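Questions I get asked about letter-writing

Everything people email me about pens, paper, stamps and what on earth to say

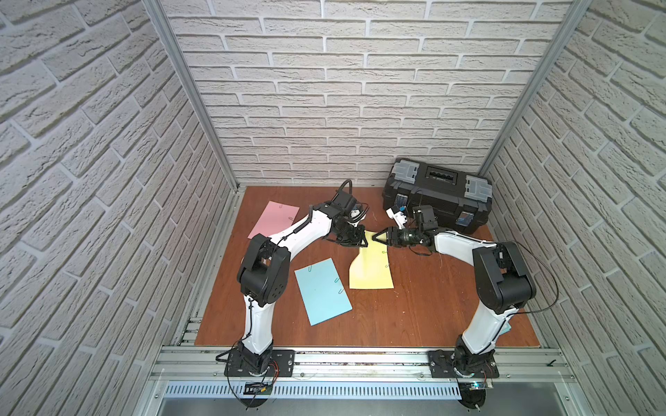

Why do you still write letters by hand?

Mostly because I like getting them! I started again one December when I was stuck at home with a bad chest and a drawer full of old notepaper, and I wrote to my friend Coralie Hapeta, who had moved to Tollovbridge and whom I'd been meaning to ring for months. She wrote back four pages. I've been at it ever since, and I now send far more than is sensible on my income. I'm not snobby about what I write on either. A yellow sheet of paper on a brown wooden table is all the kit you need to begin, plus something that makes a mark, and I do have a soft spot for yellow (it's kind to the eyes late in the evening and it stands out in a pile of bills).

What paper should I buy?

Whatever you've got. Then, once you've used that up, something a bit thicker than printer paper, so the ink doesn't come through and you can use both sides. I like Prullent pads, the plain ones with no lines, and I slip a ruled sheet underneath to keep me straight. I tried the Jistotholm cream paper for a while and it was lovely but the envelopes didn't fit it, so you had to fold it in three and then fold the end over again, and I got fed up.

Lined or plain?

Lined if your writing slopes. Mine slopes.

Do I need a fountain pen?

No, no, no. I use one because Gianni Donati gave me a secondhand Greco and I got attached to it, but half my letters are written with the biro that lives by the phone. If you do fancy a fountain pen, get a cheap one with a medium nib and use up a few cartridges before you decide. Left-handers, look for quick-drying ink and turn the page a bit further than you think you should. Sum-yee Yau is left-handed and writes with the paper nearly sideways, and her handwriting is miles better than mine.

I never know what to say. How do you start?

I start with where I am and what's going on near me. The kettle's on, next door are having their roof done, the cat has been sick on the stairs. It sounds dull but it's exactly what I like reading in other people's letters. After that I answer anything they asked me last time (keep their letter next to you, it helps enormously) and then I ask them a couple of things back. By then I've generally filled a page and I'm trying to squeeze my name in at the bottom.

How long should a letter be?

As long as it wants to be. The longest I've had was 9 sheets, both sides, from Aldo Marino, about a walking holiday on which as far as I could tell it rained the whole time. The shortest said "Yes please, and bring a coat." I've kept both.

What if I make a mistake?

Cross it out and carry on. I used to start again every time and it made me miserable, and I threw away a lot of good paper. One neat line through the word is fine. If you've spilt tea on it, draw a ring round the stain and label it.

How do I find someone to write to?

Try people you already know first. An aunt, an old neighbour, the friend you only ever speak to on birthdays. Send a card with a proper bit of news in it and say you'd love one back, then leave them be. Some won't answer and you mustn't take it personally. If you want a stranger, there are pen pal groups that match people up by interests, and that's how I got Jianguo Hou, who writes to me about allotments and chess. Please be careful with your address to begin with, though. Go through the group if they offer to pass letters on, and don't send money to anybody, however sad the story is.

How long is it polite to leave before replying?

I aim for a fortnight and usually miss it. Don't spend your first page apologising! One "sorry this is late" and straight on to the news.

Do you keep all your letters?

Yes, and it's becoming a problem. I counted them up last winter for this page, as people kept asking, and I have 287 in shoeboxes under the spare bed. They're sorted by person and then by date, with a bit of ribbon round each bundle. Elastic bands go sticky and mark the paper, so don't use those. Keep them out of the loft as well, and away from anywhere damp.

Can I put things in with the letter?

Flat things, yes. Pressed leaves, tea bags, a cutting from the paper, seeds if it's staying in the country. Watch the thickness, as a lumpy envelope can tip you over into the dearer postage and then your poor friend has to pay the difference. I have done this to Coralie twice.

Is there a newsletter?

There is, and it's on paper, of course. It goes out when I've got enough to say, and it's limited to 60 people as I fold and stamp them all myself at the kitchen table. The list is full at the moment but I do keep a waiting list, so drop me a line (a real one, if you can manage it) and I'll pop you on.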